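Gripper comparison, progress report to the Areline fund
Prepared by Samah Zaki, with Lejla Babić and Paora Prendergast
Covers work through October

We're past the halfway mark and I'm really happy with how this is going! When we wrote the proposal we promised you a fair comparison of two finger designs on thin household items, the kind that lie flat and give a gripper almost nothing to hold. The smooth pads and the notched fingers have now both been through the full task list on the two-arm bench.

What we ran

The plan called for 1,000 attempts with each finger design. We overshot, mostly because Paora kept the bench going into the evenings, and the log now holds 3,051 attempts in total. Of those, 300 were repeats with the wrist cameras switched off, which Gladys Minja asked for at the last review. Thank you, Gladys, it was a good call. The arms did noticeably worse on rims without the close view, and we would have missed that completely.

Notched fingers are ahead on anything with a thin edge. They get under a plastic rim and stay there, while the smooth pads tend to slide along it. On thicker bowls the two designs are so close that I wouldn't pick a winner yet.

The controller took more of our time than I'd like. Our first version closed the fingers at one fixed speed and tipped the lighter dishes over. Lejla rewrote the closing step so that it slows down over the last 30 millimeters of approach, and the tipping mostly went away (she was grinning all afternoon).

Stacks and thin rims

Nested dishes are the hard part, and the part I enjoy most. The arm has to choose one rim out of several, all sitting close together, and the see-through plastic confuses the depth estimate. 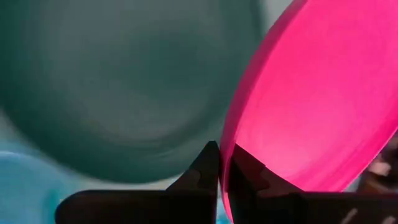 Fingertips at the rim of the pink disc, seen from the wrist.

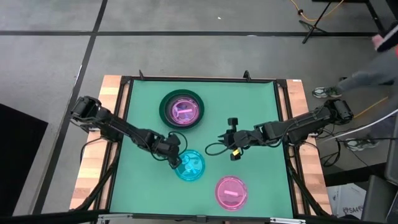

We still owe you the stacking results split by dish color. Fadwa Kabbaj is working through the log now, and her early feeling is that clear and tinted plastic should be scored separately from solid colors. I agree, and the next report will do it that way.

Spending is on plan except for fingertips, which wear faster than we budgeted. We'd like to move a little from travel to parts to cover a second set from Zodden, and I'll send the form separately. After that comes the swap test, with a different finger design on each arm. Paora has already started on the mounts.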